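Subject: Re: [orchard-l] Scionwood swap in March, and who is keeping the apple list now

Hi all,

Replying at the top then in between, sorry, I know some of you hate that. Typing this before work so forgive typos.

Short version – yes the swap is on, yes same hall at Ornau, doors at 9 for people bringing wood and 10 for everybody else. Bring bags, tape, a marker that doesn't wipe off. Label at BOTH ends of the bundle. Last year I came home with a bundle of something marked "red, good" and it's grafted now and I still couldn't tell you what it is.

Yasaman Taheri wrote:

> Three questions before I drive all that way. One, is the wood from the
> Plorkeck trees going to be there or not, because last time it was
> promised and then it wasn't. Two, is there any point in me cutting
> from my own tree when I'm not sure of the name. It came with the house.
> Fruit is red all over, some years more yellow showing, keeps until
> maybe January and goes mealy after that. Neighbors call it Idar but
> they call everything Idar. Three, what rootstock are people using on
> wet clay? Mine sits in water until April and I've lost two already.
>
> Also the list archive seems to be down again or is it just me?

Taking those in order.

Plorkeck wood. Will be there. I cut it myself last week, it's in the fridge in damp newspaper, next to the butter. Buds tight, no mold so far. There were 158 sticks when I stopped, pencil thick mostly, a few thinner ones at the bottom of the bag that I'd only use for practice. One bundle per person to begin with please, then seconds after lunch if any is left. It was two people who walked off with most of it last time and they know who they are.

The unnamed tree. Cut from it, bring it, write "unknown red, ex Taheri" on it and what you just told us about the keeping. That's more than we have for half the stuff on the table. But on the name – color alone is not going to get you there. Same tree, same branch, I get them solid red on the south side and streaky with yellow on the north. Light, leaf cover, how much nitrogen went on, when you picked. People send me one photo of a red apple and want a name and I can't do it. Look at this apple and tell me what you'd call it:

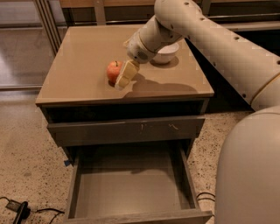
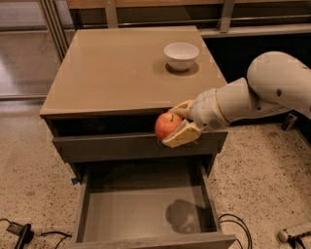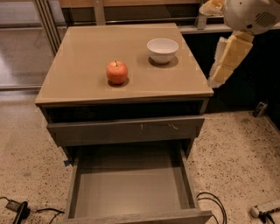

I wouldn't put a name on it. What you need is the eye (open or closed, how deep), the stem cavity, any russet in the cavity, stem length against the cavity, then cut it top to bottom and look at the core and the tube under the eye. Then across. Then taste, and smell the skin before you taste. Write down the date you picked and the date you cut it. Do it with several fruit off different sides of the tree and not the biggest ones, the big ones lie. If you still have any in storage do it now, even a mealy one has its core shape.

And flowering time! Everyone forgets. Put a note on the calendar when the first king blossom opens and which of your other trees is open the same week. Rules out a lot of names.

I don't think it's Idar. Idar as I know it from the Lacerda planting hangs on till late and is still hard in February, and it has a greasy skin by Christmas. Yours going mealy after January doesn't fit. Could be a storage thing tho. Are they in the garage? Mine in the garage went a month sooner than the ones in the root cellar, same picking. Next to potatoes doesn't help either.

Rootstock on wet clay. OK so my opinion, others will disagree loudly. Nothing likes standing in water till April. Stock won't fix that. Mound it. I do mounds 2 feet high, wide as you can manage, and plant on top and never dig a hole in the clay itself, it just makes a bucket. After that a semi-vigorous stock, not a dwarf, dwarfs on my bottom row all leaned and two went over completly. Lost 6 trees down there before I gave in and hauled soil. Graft union well above the soil, the mound settles and then you're pulling dirt away from the trunk every spring.

What did yours die of, do you know? If the bark was brown and slimy at the soil line that's collar rot and I would not replant the same spot for a good while. If they leafed out and then quit in June it might be plain drowned roots. Scrape a bit with a knife and look.

Archive – not just you. It's down. Hosting was paid up, the problem is something with the certificate, I've written to them. I do have almost 3000 of the old messages saved as text on my own machine, so if someone is hunting for a specific thread (the whip and tongue one, I'm guessing, it's always that one) write me off list and I'll dig it out.

Oh and the variety list. I can keep doing it through the summer but somebody else should take over in the fall. It's a spreadsheet, it isn't hard, it's just fiddly. Name, where the wood came from, who grafted it, what it's on, dead or alive. Please tell me about the dead ones, people never do.

Still need: a second folding table, somebody with a decent grafting knife to do the demo at 11, rubber strips. I have parafilm enough for everybody. Coffee is sorted.

Parking is behind the hall, not on the grass, the grass is soup right now.

More when I've heard back about the table.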